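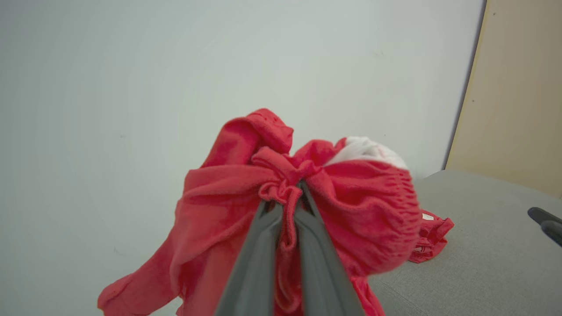

Evaluation Forum > End effectors > Soft goods

Thread: Long fingers or short fingers for garment handling

bench_coordinator
Our laboratory is preparing a recommendation on fingers for the garment station and would welcome comments before it is submitted in June. Two sets are under review: the long tapered fingers supplied by Kodero and the short padded pair from Boström. Each set was given 500 attempts at lifting a single garment from a heap, using the same arm, controller and wrist camera. The Kodero set completed 354. The Boström set is still in progress. Knitwear with gathered or elasticated sections is included, as it has given us the most difficulty in the past.

textiles_lab_2
Thank you for sharing the figure. May I ask how a completed lift is defined? With a red knit such as the one shown, the tips pinch the cloth close to a ruched section, and part of the edge is still resting on the upholstery. Under our own rules a garment must be clear of every surface before it is counted.

bench_coordinator
We apply the same rule. The garment must be clear and must stay held for the full pause set in the controller. Contact with the seat or the wall during the lift is allowed.

m_harrow_controls
I would question the allowance for contact. A garment that is partly supported puts less load on the fingers, and a weak grasp may pass unnoticed until the arm moves away. We tested the Horkorard controller with a force limit of 49 on its own scale and found that most slips came in the first part of the travel. I suggest that contact be recorded in a separate column.

textiles_lab_2
I agree with the separate column, though I would not exclude those attempts. Garments in a real store will touch things.

Cadton_user
Our experience differs from the general view here. We ran 530 lifts with short fingers and preferred them on thin cloth, where long tips tended to flex apart. On gathered knits the long ones reached into the folds more easily. A single recommendation for both types of cloth seems to me unwise.

m_harrow_controls
The flexing may be a matter of grip force. Was it raised for the thin cloth?

Cadton_user
It was not — the setting was left unchanged throughout.

bench_coordinator
These points are noted. The contact column will be added before the Boström runs resume, and the Kodero recordings will be reviewed again on the same basis. Thin cloth and gathered knits will be reported separately. The question of grip force remains open, and further results from other sites may be posted in this thread.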